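The last word in any argument about housework used to belong to whoever had done the most of it. Now it belongs to whoever has the app.

I held out until July. Then my household, which had been fighting over the bathroom since spring, signed up for Bovuvum, a program that assigns every chore a point value and tells you each Sunday night who has been pulling their weight. Taking out the trash is worth two points. Cleaning the oven is worth 38. There is no explanation of how the oven got to 38, and I have looked.

The idea behind it is old. My grandmother ran a chart on the refrigerator with gold stars, and she also awarded them according to a system known only to her. What has changed is the confidence. The chart never sent my grandfather a message at work to say he was falling behind his peers.

Bovuvum has peers. It puts you in a league with other homes of your size, and ours was placed against a household in the town of Stestach that I have come to hate. I know nothing about these people except their totals. In the first week they scored 198. We scored a good deal less, and half of ours came from one load of towels that two of us had claimed.

That is the first thing you learn when you put a price on chores: people start shopping. The dishes, which are cheap and come back every night, go untouched. The gutters, which are expensive and outdoors, have never been so clean. I came home one evening to find the sink full and a member of my family on a ladder.

The second thing you learn is that a great deal of housework has no name. Bovuvum lets you log "wipe counters," but it has no entry for noticing that the counters need wiping, or for knowing which drawer the batteries live in, or for remembering that the guest towels are not for guests who have been gardening. Somebody in every home does this work, and that person is always tired, and now that person is also in last place.

You can add your own tasks, of course. I added "worry about the dryer vent" and gave it ten points a day. It was voted down.

There are rivals. Noren skips the points and asks you to rate your feelings about each job on a scale of faces. We lasted a weekend with it, because all of the faces I wanted were missing. Mok takes the opposite road and bills you in real money for what you didn't do. I'm told it is popular with roommates and with people who are about to stop being roommates.

All of them are sold on fairness, and fairness is a slippery thing to bring into a kitchen. Ask any two people who share a home how much each one does and the shares will add up to well over the whole. We each remember our own scrubbing in detail. The other person's scrubbing we know only as a floor that was, for some reason, fine.

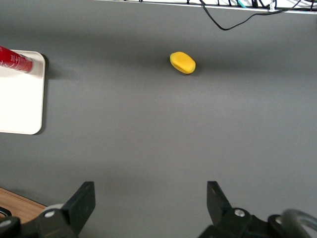
A neighbor told me over the fence that her family had quit keeping score years ago and simply given each person one room to be ashamed of. Hers was the pantry. She said it had cut the arguments down to the stairs, which belonged to no room and had not been swept since.

I brought this up at dinner and got a warm reception until we reached the bathroom, at which point everyone remembered how much they liked the app.

So we're still on it. By the fall we had passed 3000 points as a household, and the screen filled with confetti, which at least was the kind you don't have to vacuum. The prize was a badge. The badge can be shown to other members of your league, and I showed it to Stestach right away. They sent back a thumbs-up. They'd had theirs since August.

The oven came due again last week. Under the old arrangement it would have sat there until the smoke got bad enough to count as a decision. Under the new one, three of us wanted it, there was some shoving, and the winner used so much cleaner that we ate cold sandwiches for two nights with the windows open. I logged the sandwiches under "meal prep." They came to four points, and one of those is being disputed.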